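When the Grip Force Drifted: A Conversation With the Tilorcombe Packing Team

The fault at Tilorcombe did not stop the line, and that was the trouble with it. For most of September, the snack packing cell ran at normal speed, logged no alarms and sent out boxes in which a small share of the packets had been crushed or had lost their seal. The engineering lead, who agreed to talk on the condition that the site be named and the staff not, put it plainly. "The controller thought it was squeezing with one force and it was squeezing with another. Everything downstream of that number was correct."

The cell uses two-finger grippers running Flavotine, a grip control package that sets closing force from the motor current. Current stands in for force only while friction in the linkage stays where it was at calibration. On the affected units it did not. A new grease had been put in during planned service, and it thinned as the arm warmed up. Less of the current went into moving the linkage and more of it reached the product.

"We had 31 complaints before anyone pulled a gripper," the lead said. "They came from different stores and covered different products, so they were filed as shipping damage. I signed some of those off myself."
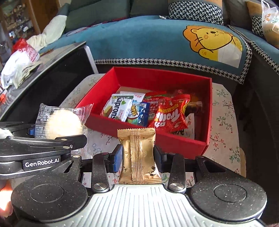
Finger position was the signal the team had not been watching. Flavotine records it on every pick, but the alarm limits at Tilorcombe were set on current alone. The lead went back to hand-held grippers and mixed boxes to learn what a normal close looks like on each kind of wrapper. A gold foil packet held upright between the blue pads, with its crimped seam running down the center, gives one closing curve. A round cake in clear plastic gives another, and the cake is the harder case. "Foil stops you. You see the position flatten out," the lead said. "With a soft cake the wrapper gives, then the cake gives, and the curve never has a clear corner in it. If the force is high you just end up further in."

The bench work produced 900 logged picks. Of those, 133 were made with the force raised on purpose, to find out where each wrapper failed. Seals opened before films tore in nearly every case, which matched what the stores had sent back. The position trace showed the extra travel well before there was any mark on the outside of a packet.

The repair itself was short. The old grease went back in, the grippers were recalibrated warm, and a position limit was added for each product. A Khosravi load cell now sits beside the infeed, and each gripper closes on it at the start of a shift. If the reading is off by more than 5 percent, the cell will not start.

Asked whether the check could have been there from the beginning, the lead said it had been in the first plan and was dropped to save cycle time. "It runs once a shift. The saving was never worth having."

One question is still open. The older Ziris arms on the second line use the same grease and have shown no drift. The lead suspects they never get warm enough, but no one has measured the joint temperature over a full shift. Sensors have been ordered, and the second line is running at reduced speed until they are fitted.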